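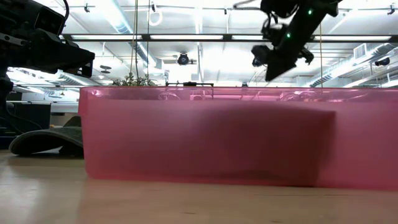 Figure 3. Pink plastic bin on the table

Section 3: Setting up your first worm bin

Right, you've read the bit about what worms eat and you still want some, so let's get going. I run the Clunomora on my back step and two plain plastic bins in the utility room, and the steps are the same for all of them unless I say otherwise. Give yourself a free evening. I did my first one on a Friday with the radio on and it took nearly 2 hours, mostly because I kept stopping to look at the worms.

What you need before you start

A bin with a lid, at least as long as your forearm
A second bin or a deep tray to go underneath
A drill with a small bit (6 mm if you have one)
A good heap of plain cardboard and newspaper
A couple of handfuls of garden soil or old compost
A watering can
Worms – see the note below

Note: you want composting worms (tigers or reds), which live near the surface and love a crowd. The big ones you dig up in the flower bed like deep soil and they'll be miserable. I get mine from Mestska, who send them in a cloth bag. A bag of 1,000 is plenty for a household of two or three. If you cook a lot of veg, go for the 2,000 bag and the bigger bin.

Making the holes

1. Turn the empty bin upside down on something you don't mind drilling into.

2. Drill a grid of holes across the base, a few fingers apart. Go slowly! Thin plastic splits if you lean on it, and I've got a cracked one full of seed trays to prove it.

3. Drill a row of holes along each long side, just under the rim, and some more in the lid.

4. Rub off any sharp bits with sandpaper and give the bin a rinse.

5. Set two bricks in the tray and stand the bin on top so it can drain.

Caution: wear eye protection for the drilling, even if it's only a handful of holes. Little curls of plastic fly everywhere.

If you've bought the Clunomora kit, skip all of that. The holes are already there. Just check that the tap on the bottom tray is screwed in tight, as mine came loose in the post.

Making the bedding

6. Tear the cardboard into strips. Pull off the tape and leave out anything shiny. I used to fuss about getting the strips even, but the worms have never complained.

7. Soak the lot in a bucket for ten minutes, then squeeze it out hard. You're after a wrung-out flannel – damp all through, with only a drop or two coming out when you squeeze.

8. Fluff it up and fill the bin halfway. Please don't press it down.

9. Mix in your soil or old compost. The grit helps them grind up their food.

10. Put the lid on and leave it overnight.

Adding the worms

11. Tip the worms on top of the bedding in a loose pile, under a bright light. They hate light and will burrow down on their own.

12. Once most of them have gone under, lay a sheet of damp newspaper over the top and close the lid.

13. Leave them alone for 3 days. No food, no peeking (all right, one peek).

14. Bury a small cupful of soft scraps in one corner. Banana skin and cooled tea leaves are a good start. Wait until it's mostly gone before you give them more, and use the next corner along.

Caution: don't add citrus, onion, meat or anything salty in the first month. A new bin can't cope, and you'll smell it before you see it.

Note: a few worms up the sides on the first night is quite normal. If lots of them are trying to leave, the bedding is probably too wet. Stir in a big handful of dry card and leave the light on above the bin until morning.

Where to keep it

Anywhere shady that stays between 10 and 25 degrees will do. Mine come indoors in December and go back out when I can stand on the step without a coat. If yours has to stay outside, wrap it in old carpet or use one of the Zasimden jackets, which fit most square bins if you tug a bit. Keep it off the top of the washing machine, as worms can't bear the shaking.

Empty the drip tray once a week. I pour mine on the compost heap and swill the tray out with plain water, no soap.

Feeding amounts for each bin size are in Section 4, along with what to do about fruit flies.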